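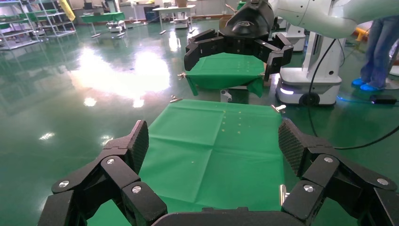
Fig. 1. Work table seen from the wrist of the arm, fingers open, cloth clipped at the corners and along one side.

Unit 4: Workcell rules before a run
Course notes, Robot Operations Lab, Zellcombe
Katia Guerra, Fanni Rácz

Read these notes before your first session. The written check is on this unit and Unit 3.

4.1 The table
The cloth gives the cameras one plain color to look past. Fold creases, such as the two that cross in Fig. 1, are allowed. Raised wrinkles are not, and neither is slack cloth between the clips. Pull from the far side first, then clip.
Clips count as obstacles. Note where each one sits before you plan a path, especially a clip with a handle that stands up above the table. In Fig. 1 one is right beside the finger. Keep the fingertips above handle height until you are well inside the cloth.

4.2 The fingers
Open the gripper fully and look at both pads. The texture should be clean across the whole face. Check the screws on the linkages by hand with the arm stopped. If one turns, tag the gripper and tell Manuela Ruggiero. Do not tighten it yourself.

4.3 The floor
Shoe covers are worn past the line. Cables may cross the floor only where no base will drive during the run. Walk the route of each cable from end to end. A cable hanging from an arm needs enough slack for full reach, but it must not catch a wheel.

4.4 People
One person holds the stop button and does nothing else. Anyone else stays out of reach of every arm in the area, including arms that are idle. Where two arms face each other across tables, both are treated as live whenever one is.
Say "moving" before you start and wait for an answer.

4.5 Records
Fill in the run sheet before power is on. Faults go on form 93, near misses on form 488. Loredana D'Amico collects both in Room 810.

Reading for Unit 5: the section on stop categories in the course reader.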